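9/9/18 – Laltia has begun recording cloth-handling tasks for its two-arm robots at the Sirunlow site. Operators guide both arms by remote control, and each completed run is saved as a demonstration from which the robot learns the motion.

The company has stored 2,700 runs to date, 249 of them with patterned fabric. "Soft material is hard to describe in rules, so we show it instead," said Pravesh Coetzee, who leads the program. Operators train for 50 hours before their runs are accepted – a requirement set by Thanasis Kyriakidis, head of operations. A further round of recording is planned for October.

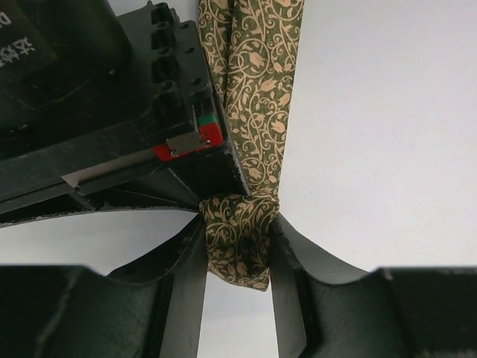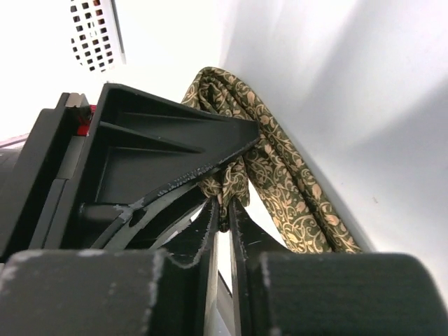

Patterned cloth held by the grippers, in both views.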